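Deltlow Cell Frame Kit, reviewed after one build in a shared workshop

The Deltlow kit is a package of slotted aluminum extrusion, brackets and fasteners meant to turn a plain table into a small robot cell. We bought ours in March for the shared workshop at Grimgate, where a six-axis arm had been bolted to its base for months with nothing fixed around it. This review covers the frame, the cable hardware and the mounting clamps. The arm and the gripper came from elsewhere and are mentioned only where the kit has to work with them.

Contents and assembly

The box holds 12 lengths of extrusion, a bag of T-nuts, 95 cap screws and a printed drawing. The cuts were square and free of burrs. The drawing is good on the lower rails and poor on the diagonal braces: it gives the length but leaves out the angle, so we set ours by eye and tightened the upper joint last. Assembly took one evening with two hex keys and a level. The T-nuts are the drop-in type and tend to rotate out of the slot if the screw is backed off more than a turn. Replacing them with spring-loaded ones would raise the price slightly and save a good deal of muttering.

Rigidity is adequate. With the arm reversing at full joint speed, the top of the left post moved 2 mm at first. After the corner brackets were retorqued it moved less than our gauge could read cleanly. The posts carry light devices without trouble. I would not hang a monitor from one.

We finished the tabletop with black cloth, which cuts glare, and use a loose sheet of cardboard as the working surface. Flat household items are our usual test parts. A fly swatter is a useful one, with a thin handle that lies nearly flush and gives the fingers very little to get under.

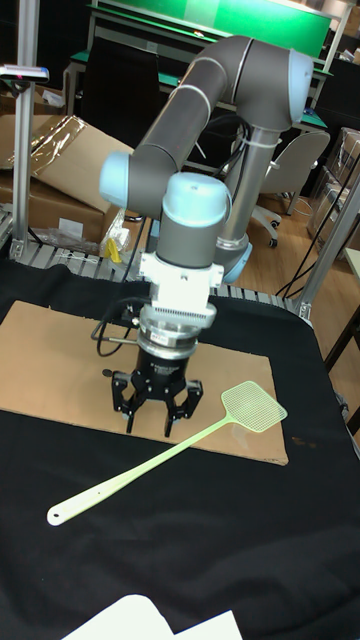

Hämmerli wrote in the comments on the first draft that the cloth is a mistake unless it is clamped on all four sides, having had a fingertip catch a fold and drag a whole fixture out of position. The advice there was to use a rubber mat and accept the reflections. I take the point about folds, but have kept the cloth and pull it tight before each run.

Clearance

The drawing recommends leaving 23 cm between the posts and the widest part of the tool. Follow it. A three-finger gripper needs more side room when open than it does closed, and the wrist joint above it sweeps a larger circle than most people plan for. Our left post was too close in the first layout, and the controller stopped the arm twice on its own safety limits. Moving the post outward meant loosening four brackets and redoing the rear rail.

Height was less of a problem. The cell is open on top, so the elbow can pass over the table without meeting a crossbar. Anyone who wants an enclosed cell should look at the Firon frame, a heavier product with panels and a door.
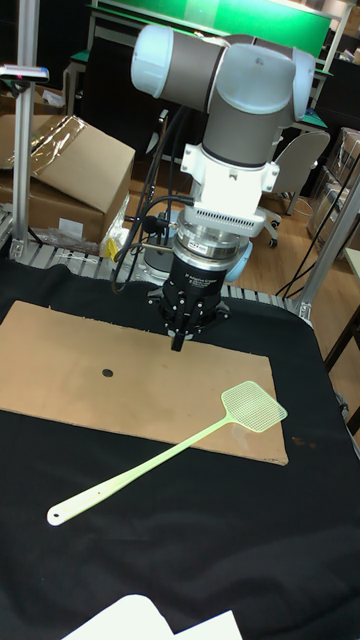
Cable handling

The weakest part of the kit. Deltlow supplies adhesive tie mounts, which peeled off the arm links within a week. We went back to ordinary cable ties around the base and left slack at the wrist. Too little slack pulls on the connector when the last joint turns, and too much lets the loop swing into the work. Ours hangs beside the tool and needs checking whenever the program changes. A pair of proper hinged clips would solve this and should be in the box.

Use so far

Grasping thin parts depends mostly on the approach height, and that depends on the table staying where it was measured. The frame does this part well. We have checked the reference point each month, and the offsets stored in April were still valid in June. A long part held near one end also needs free space along the table, and the low rails leave enough of it.
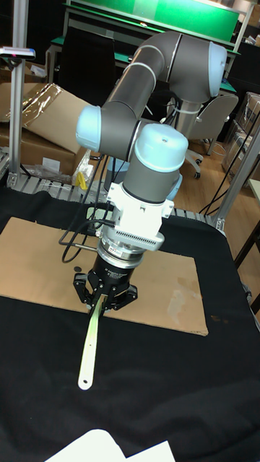
Can the frame be taken down and rebuilt without recalibrating the arm?
Only if the arm base stays bolted where it is and nothing in the program refers to the posts. Anything mounted on a post has to be measured again.

Spare brackets are sold singly, and the extrusion takes standard slot hardware, so parts should not be hard to find later. I would buy the frame again, with a separate order for T-nuts and cable clips.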